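Corrugated metal ceiling in a rented workshop: paint it, line it, or leave it?

Meriem Radwan
Posted 24th February

Hi all! I've just taken on a unit on the edge of Witunbridge and I am so happy with it, I keep finding excuses to drive over there. The walls are pale, the light is lovely, and overhead it's all corrugated metal panels, white, with long ridges. I know some people would hide it but I think it's the best thing in the place.

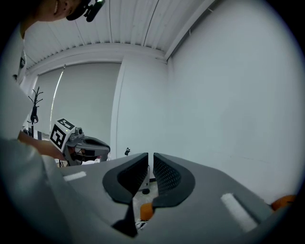 Inside the unit, with the white ribbed ceiling overhead.

My trouble is noise. When it rains hard you have to raise your voice, and even without rain every dropped spoon rings. I'll be running small craft classes (six or eight people at a bench, lots of chatting) so it matters. The landlord says I can paint it or hang things from it but I can't drill through the panels. My budget is 3000 for the whole room and I'd love to keep some of that for shelving. Does paint do anything for sound? Or should I be thinking of fabric, boards, something else? I'd really like to keep the ridges on show if there's any way to do it!

Mal-soon Ryu

Oh, I love these ceilings! I had my bookbinding shop under one for 17 years and would go back tomorrow. You have two separate problems, so it helps to split them up.

The echo is the easy one. Soft things low down do a huge amount: a big rug under the bench, heavy curtains on one wall, cork boards, even open shelves full of yarn or paper. Do all of that first, before you spend a penny overhead. I hung felt strips from beam clamps, running the same way as the ridges, with wide gaps between them, and you could still see the metal from anywhere in the room. Check what there is to clamp to, and ask the landlord how much weight it can take. Keep the strips well away from lights and heaters, and buy felt that's sold as fire rated.

Rain is harder. Ordinary paint won't touch it. What works is something that stops the panel from shaking, and that's usually a thick coating or insulation fixed tight against the back. If there's a gap above your panels there may be insulation in there already, so find out before you pay for more. Anything stuck straight onto bare metal can also trap damp, and I learned that the expensive way one August when I pulled mine down and found rust.

Start with the rug. You'll be amazed!

Nkosi

paint does nothing for sound. ours is the same type and we got used to the rain after 2 winters

Meriem Radwan

Thank you both! Mal-soon, the felt strips sound gorgeous and I'm already picking colors. I've asked the landlord about the gap above the panels and found a secondhand wool rug for 70, so that's going in first.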